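3.2 Folding surface and garment outcome

The folding trials were carried out on a flat board covered with a printed fabric. A covered board was preferred to a bare tabletop for two reasons. Woven cloth offers some resistance to sliding, so that a garment being folded in half tends to stay where it was laid, and the cover can be changed between sessions without altering the height or position of the work area. The covers were bought from Masilela and cut to size by the second author. All were washed once before use to remove any finish left on the cloth.

Cover pattern was treated as a factor in the study. Earlier work by our group (Thoroddsen, Heiðrún, unpublished thesis chapter) used plain covers only, and the outlines of folded garments were traced by hand from photographs. Tracing was quick on plain cloth but left open the question of whether raters would place the garment edge in the same position when the surface beneath it carried a dense print. Homes rarely offer a plain background. Beds, ironing boards and table covers are often patterned, and a measure of fold quality that depends on a plain ground would have limited use outside the laboratory.

Figure 4 gives a typical compact fold on the tile-print cover. The print repeats over the whole board in pastel diamonds outlined in teal, and the dark gray of the T-shirt separates well from it.

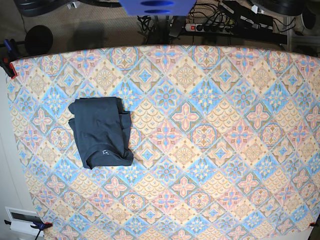
Figure 4. T-shirt folded to a compact bundle on the tile-print cover. Note the flat body panel, the bunched right side and the stepped left side.

Folds were scored from the final state alone. Raters did not see the folding sequence and were asked not to guess at it. Three features were recorded for each garment: the flatness of the top panel, the alignment of layers at each side, and the shape of the lower edge. The shirt in Figure 4 meets the criterion for a flat panel but not for alignment, as one layer extends past another on the left. Its lower edge curls under and was scored as rounded. A bundle of this type was classed as 'compact, uneven' - the outline is close to a rectangle, but the layers within it do not agree.

Printed logos were recorded separately. A small white logo is present near the lower part of the shirt in Figure 4. Logos were not used as alignment marks, as their placement varies among makers, and raters were told to disregard them when judging whether a panel was centered.

The full set contains 995 scored folds, of which 803 were made on patterned covers. A subset of 300 was scored a second time by a different rater, with the order shuffled and all labels removed. Disagreements were settled by discussion on the Friday of each scoring week. Most concerned the boundary between a rounded and a straight lower edge, and the written criterion was revised once - in November - to state that any visible curl along the lower edge is sufficient for the rounded class. Folds scored before the revision were scored again under the new wording.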